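Adhesive hook

An adhesive hook is a hook fixed to a wall, door or cabinet by a layer of pressure-sensitive adhesive in place of a nail or screw. It is used for light loads such as towels, bags, keys and picture frames, mostly in rented housing and offices where drilling is not allowed.

Construction

The usual form has a molded plastic body, a flat backplate and a strip of foam or film coated with adhesive on both faces. The foam takes up small irregularities in the wall. In stretch-release types, a tab extends past the backplate. Pulling it down, parallel to the wall, thins the strip and frees the bond. 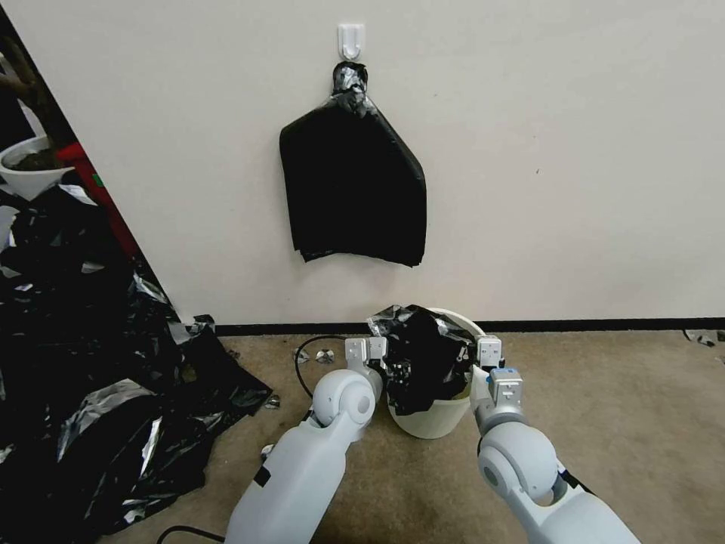 Loading

A hanging load acts on the strip in two ways. The weight produces shear along the wall, which pressure-sensitive adhesives resist fairly well. The distance between the wall and the load's center of gravity produces a turning moment, which tends to peel the upper edge of the strip. Peel is the more common cause of failure. A shallow hook therefore carries more than a deep one with the same strip area.

Adhesives also creep under steady load. In a bench study by Floarea Gavrilă at Coppens, hooks loaded with 250 grams on painted drywall were held for 2,184 hours. Nearly all of the recorded slip took place in the first two days. A second series, run by Sânziana Pascu on the Semosetti strip, was extended to 2,848 hours and gave a similar curve.

Surfaces

Glass, glazed tile, metal and sealed wood give the strongest bond. Matte paint is weaker, as the paint film may separate from the wall before the adhesive lets go. Wallpaper, brick and rough plaster are generally unsuitable. The surface is wiped with rubbing alcohol and left to dry before mounting.

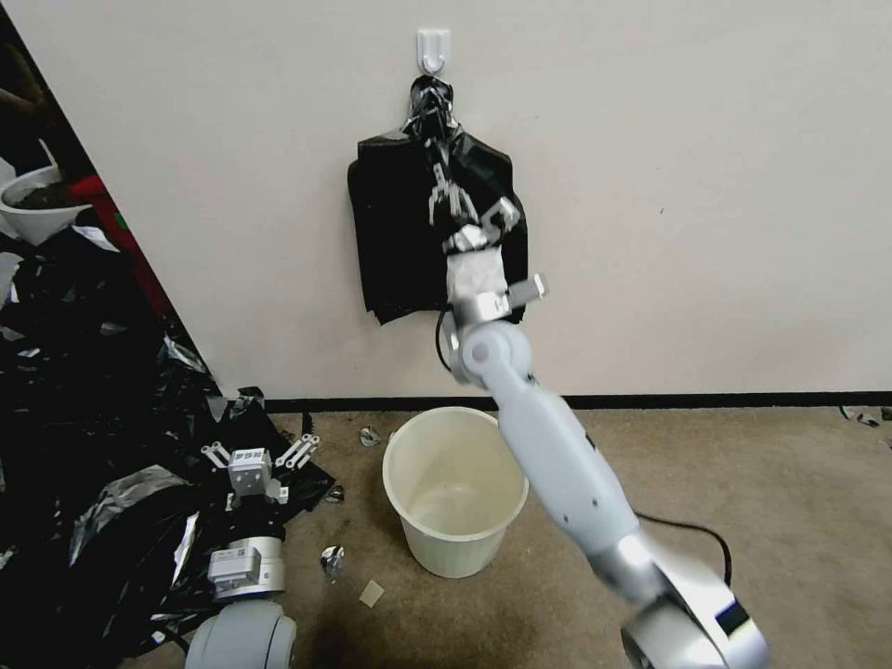 Can a used strip be applied again?
Stretch-release strips are single-use, as stretching permanently deforms the backing. The hook body can be remounted with a new strip.

See also

Pressure-sensitive tape
Suction cup
Picture rail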